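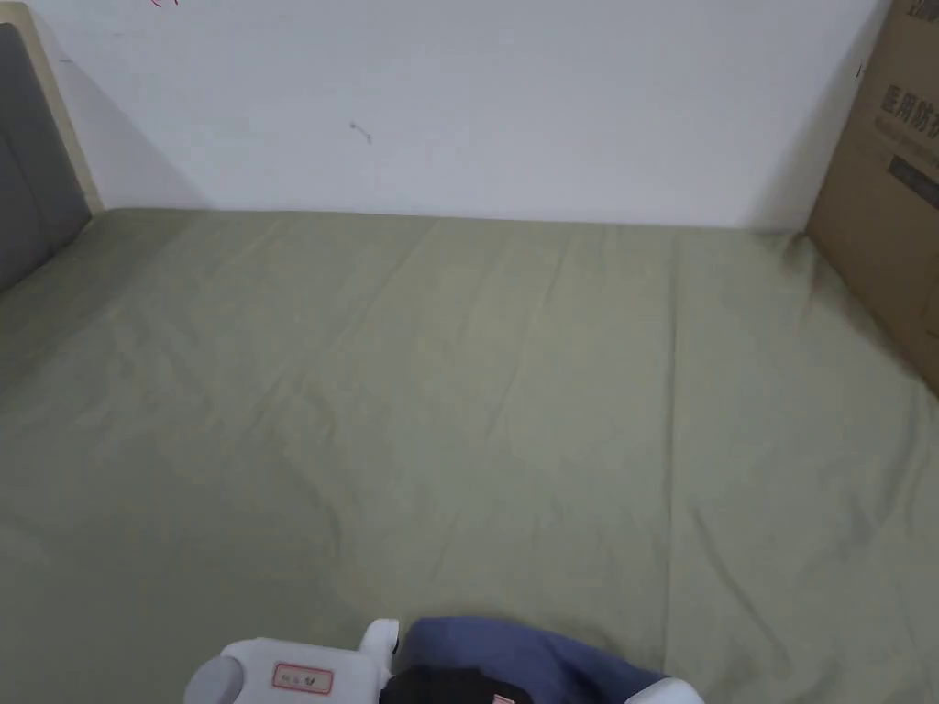

Volker Tiedemann wrote back before breakfast to say that the second hill out of Flulside is worse than the first, and that anyone who sleeps badly beforehand should leave the big chainring alone until Pareck. I had asked him about the wind. He said nothing about the wind.

Bed changed, bags packed, up at 5. Porridge, two bananas, coffee in the flask. Knee a bit stiff on the stairs but fine once I was moving.

The road to Flulside was quiet. They have resurfaced the stretch by the reservoir and left the rest as it was, so you get a mile of comfort and then the potholes again. First hill all right. On the second I got off and walked the last bit. Volker had it right, though the surface was more to blame than the gradient — loose chippings all over the bend.

Stopped at the top for the first banana. Heart rate 138, still coming down when I set off again. Jacket on for the descent, off again at the bottom.

Pareck was shut apart from the bakery. Cheese roll and a tea. The woman there said the ford was passable but I took the bridge. The back brake has started to rub and I spent a while crouched by the war memorial with the small Allen key. Better afterwards, not cured. I will ask at Thiele when I next go in for tubes. They wanted 300 for the wheel last time and I said no, and I may have to say yes.

Home by the lower road, 47 miles in all. Legs heavy from the level crossing onwards. Bath, beans on toast, then flat out for an hour with the window open.

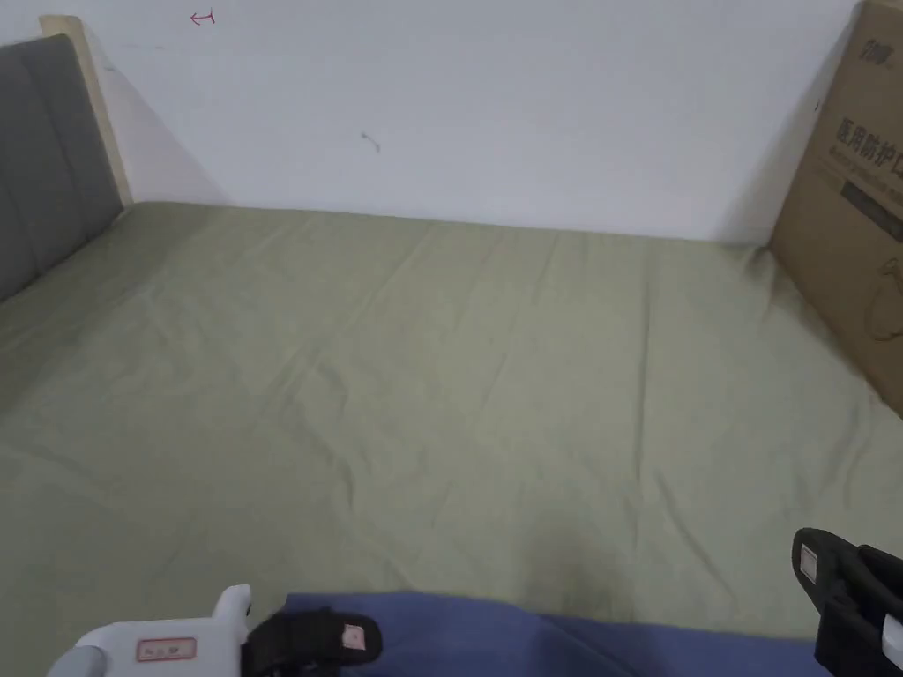
Evening

Cleaned the chain and wiped down the frame. The Zerano lights want new batteries, the rear one especially. Wrote to Volker to tell him about the chippings. He thinks we should try it the other way round in May, going out by the lower road and coming back over the hills, and I have said I will think about it. Coming down that bend on chippings does not appeal.

Rain due overnight. Shoes brought in from the step.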